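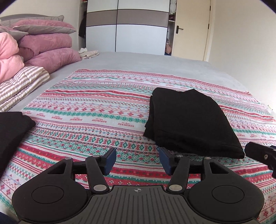
## 3. Before You Order: Planning and Budget

Read this section before you send anyone a purchase order. It covers hand-held grippers used to collect folding and bedroom tasks, and it assumes you have already seen a sales demo. Demos are done on a clean table by a person who does the same fold all day. Your operators will be leaning over a bed.

### 3.1 Work out what you need

1. Write down the tasks you plan to record in the first project. Leave out the ones you might get to later. Kits bought for "later" tend to sit in their cases until the warranty is over.
2. For each task, note the largest and thickest item the fingers must close on. Folded clothing is thicker than it looks on a spec sheet. Measure a real stack with a ruler.
3. Decide whether the task takes one hand or two. Two-handed folding needs two grippers, and the second one is almost never in the quoted price.
4. Check the rooms. An operator needs space to walk along at least one long side of the bed.
5. Only now open the Atero price list.

> **Note:** Atero and Bech both sell a "home bundle." Compare the contents line by line. At the time of writing, the Bech bundle left out the charging dock and the Atero bundle left out spare finger pads. You will want both.

### 3.2 Set the budget

Plan on these lines at a minimum:

| Item | Quantity | Comment |
|---|---|---|
| Gripper, complete | 2 | Per operator, for two-handed work |
| Finger pads, spare pair | 2 | Per gripper |
| Linkage pins | 1 bag | Ask for the price before you need them |
| Storage | 800 GB | Per operator, to start |
| Operator training | 30 hours | Paid time, so put it in the budget |

1. Add up the hardware. Write the figure down and do not show it to anyone yet.
2. Add operator wages for the full project. This line is usually the biggest one, and vendors seldom bring it up.
3. Add the cost of checking recordings. Wisport, which sells review software, claims its tool removes most of this work. We ran it on 200 of our own folding recordings and still had to look at every one. Budget for a person.
4. Add a replacement gripper if your site is more than a day's shipping from the Stornadgate depot.

> **Caution:** Do not build your budget on the "recordings per hour" number in a brochure. It leaves out resetting the bed, unfolding the clothes, and swapping batteries. Time your own operators for a full afternoon and use that.

### 3.3 Run a trial before you commit

Ask for a loan unit. If the vendor says no, ask again in July, when our own requests have gone through more easily.

1. Use a real bedroom with its usual bedding left in place. Patterned blankets, piled pillows, and dark clothes belong in the trial if they will be in the project.
2. Place the folded items on the blanket and have the operator work from the side of the bed.
3. Look through the recordings the same day. Check that both finger pads stay in view and that black fabric can be told apart from the black parts of the gripper. This second point has caused us more rejected recordings than any hardware fault.
4. Repeat with the lights on and the curtains closed.
5. Have a second operator do it all again without help from the first. 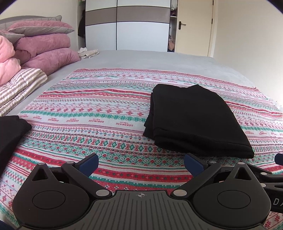
*Figure 3-2. Gripper over the bed, with a folded black garment near the right finger.*

> **Note:** A trial with one light-colored towel on a plain sheet proves very little. Vendors like it for that reason - ask them to use your laundry.

### 3.4 Questions to put in writing

Get the answers by email. A phone promise is hard to find again when a joint works loose.

- How long does a pair of finger pads last on cotton and on fleece, and who measured it?
- Can pads and pins be changed on site, or does the unit go back to the depot?
- Does the software license end when the support plan ends?
- Will recordings open in anything other than the vendor's own program?
- What is the price of a single gripper, ordered alone, a year from now?

If more than one answer comes back as "it depends," hold the order and go back to 3.3 with the other supplier's loan unit.

### 3.5 Place the order

1. Order enough for one operator first, even if the discount starts at a higher quantity.
2. Test every unit on arrival using the checks in Section 4.
3. Keep the packaging until the return period is over.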